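Teleoperated demos of a cabinet task: how much left arm do I keep?
Posted in Manipulation / Teaching by Demonstration, Jun 30, 2021

Kayode Obi

We are collecting demonstrations on a full-size humanoid by remote control. The operator wears tracked gloves and the robot follows. The task is a low wooden cabinet with two doors and a shelf inside, plus a few office items that have to end up where the instruction says. I have 274 episodes so far and a policy trained on the first 63 of them. It reaches for the folder well enough, then the free hand wanders.

Setup, in case it matters.

Cameras: one at the head, one at each wrist. The wrist views pick up the table, the other arm and the carpet as often as they pick up the target.

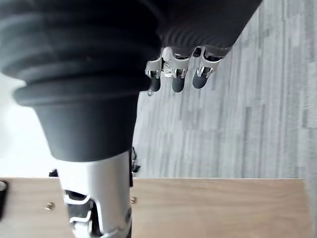
Control: joint targets for both arms are logged at the same rate as the video. Finger commands are logged separately and resampled afterward. The legs are not part of the action vector.

Recording: an episode starts when the operator closes a foot switch and ends when they open it again. The operators were told to keep the idle hand "comfortable," and I now think that was a mistake. Each of them has a different idea of comfortable.
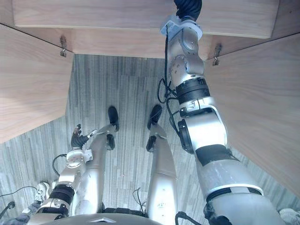
The other thing I noticed on replay is that the start pose drifts over a session. By the end of the day the arms begin lower than in the morning, and the policy seems to treat that as information. I can either drop the left arm from the action vector for right-hand episodes, or keep everything and re-record with a fixed rest pose. Dropping it is cheap. Re-recording costs me the lab until September. Which would you do?

Abubakar

Keep both arms in the action vector. If you mask the left arm you need a second policy, or a switch, as soon as a step needs two hands, and the switch will be harder to train than the thing you removed.

Fix the data in this order:

Define a rest pose for each arm in joint space and have the software drive to it before the foot switch is accepted. Do not leave this to the operator.

Trim the first part of every episode up to the first real motion of the working hand. Operators hesitate, and the policy learns to hesitate.

Go through the grasp phase by eye. With a large flat item held in front of the body, the head camera loses much of the shelf, so check that the wrist stream is good for those same seconds. If it is not, the episode teaches the arm to move blind.

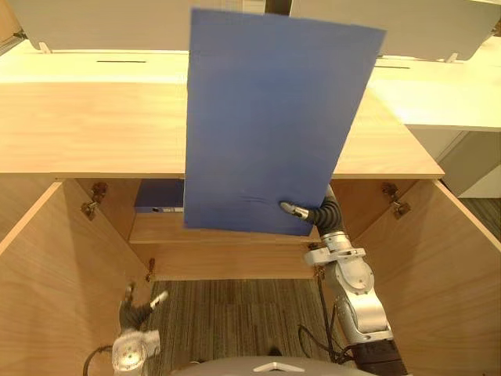
Nanon disagrees with the trimming. The pause before a reach is where the operator is looking, and cutting it removed the approach corrections from our own set. We cut at a velocity threshold and lost 2 weeks finding out why the grasps had become worse. If you trim, leave a margin, and train one model each way before you delete anything. I agree on the rest pose.

Bonon

had the same problem on a smaller arm. just record more

Slightly longer version: check your time sync first. You say the finger commands are resampled afterward. If they are late by even a couple of steps, the hand closes after the arm has already started to lift, and no amount of cleaning will fix that. Plot finger closure against wrist height for ten episodes. Ours was off by 2 control steps and it looked exactly like a bad policy.

Also log who was driving. You can then hold out one operator as a test set, and you will see quickly whether the wandering hand belongs to the task or to a person. For grasps at shelf height I would keep one operator for a whole batch.
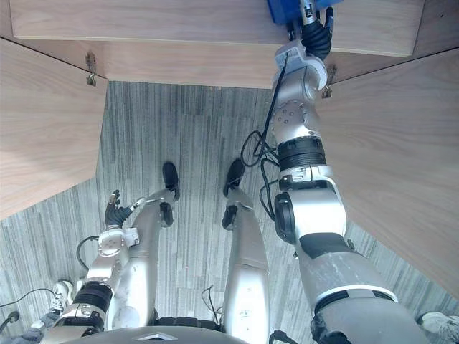
Lukurgate asks whether the cables are being considered at all. A loop beside the forearm shows up in the head view and moves with every reach, so a network can use it as a cue for arm position. Reroute it once and the cue changes. Either fix the routing before the re-recording starts or vary it on purpose between batches, and write down which batch had which.

Kayode Obi

Plotted the fingers against wrist height. They are late, by more than I would like. I am fixing the resampling and retraining on the same 63 before I decide on the arm. The rest pose goes in either way. Operator names were never logged, but I can recover most of them from the glove calibration files.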